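Workshop odds and ends: storage, offcuts and keeping the bench clear
Posted 6 May 2022 in Garage & Shed
By Kanako Takeda

Quick one this week, got a shelf half up and the glue's going off. These are the tips I keep getting asked for, plus a few readers sent in. No particular order.

Jam jars for screws. Yes, everyone says it. But screw the LIDS to the underside of a shelf, two screws per lid so it doesn't spin, then twist the jar up into it. One screw and you'll be stood there turning the whole lot round and round.

Label the jar, not the lid. Lids get swapped.

Masking tape and a pencil beats any label maker. Peels off in a year, fine, by then you've changed what's in there.

Stiff drawers: rub a candle stub along the runners. White candle, no scent, unless you want your chisels smelling of vanilla. Old soap works too but goes gummy in a damp shed.

Damp shed generally. Cat litter in an old sock, knotted, one in each drawer. Swap them in December and again when it warms up. Camphor block in with the planes if you can find one. Keep the good squares indoors if you've room under the bed.

Tins of paint. Wipe the rim before the lid goes on, tap it down with a rubber mallet and a bit of scrap across the top so you don't dent it. Write the room and the date on the side. Dab of the colour on the lid. I've got one from the old house that just says "hall?" and that's no help to anyone.

Offcuts. The big one. Three rules here and I break them all in winter.
Anything shorter than your hand goes in the kindling.
Anything painted stays apart from bare wood, don't burn it.
If the bin's full, somthing has to come out before anything goes in.

I gave up on cardboard boxes for short bits, the bottoms go. Metal bin is the thing. Wide and open at the top so you can see the lot without digging. Doesn't matter how scratched it is inside, you're only chucking blocks in it. Ask at a works closing down or a farm sale, mine was cheap and took some carrying.
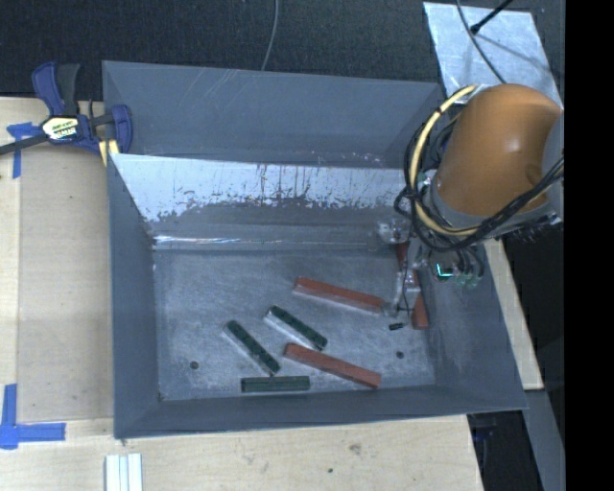 Red and green blocks in a metal bin. Scuffs don't matter.

Colour your ends, by the way. Dip or brush the end of each length when you bring it home, one colour for hardwood, one for soft. Any leftover paint will do. Saves sniffing at it two years on trying to work out if it's ash.

Long stuff goes flat on brackets, never leaning. Leaning timber bows. Brackets closer together than you think, and the heaviest at the bottom.

Rusty bin or tin? Wire brush, wipe with white spirit, let it dry, thin coat of paste wax. Don't bother painting the inside, it'll be off again in a month. Gloves on, old sheet metal has edges.

Sandpaper. Bulldog clips on nails, one per grit. Write the grit on the back of every torn peice or you'll lose track of it. Clogged belts: press the sole of an old crepe shoe on while it's running. Keep your fingers well back.

Sweep the bench last thing, not first thing. Takes a minute. A cheap wide paintbrush gets in the corners better than a dustpan brush.

Superglue nozzle: don't wipe it with tissue, it'll stick and can get hot. Tap the bottle on the bench to drop the glue back down, cap on, stand it upright in a jar in the fridge. Label the jar!! Let it warm up before you open it again.

Stripped screw hole in a door: matchsticks and wood glue, snap off flush, leave overnight, screw back in.

From readers

Rin Hirano in Tirnley keeps a magnet in a plastic bag for picking up dropped pins and swarf. Turn the bag inside out over the bin and they all fall off. Very good, stole that straight away.

Someone asked about the Rodon clamps. Had mine a good while, the pads fall off, glue them back on with contact adhesive. Otherwise no complaints. The Liltura ones I haven't tried.

And for whoever wanted to know what wax I use on the saw table, it's plain paste wax, two thin coats, buffed. Not the furniture spray, it leaves silicone and your varnish will fisheye.

Next time: sharpening kitchen knives on a cheap stone, and what to do about that wobbly stool. Send your tips in the usual way, keep them short please.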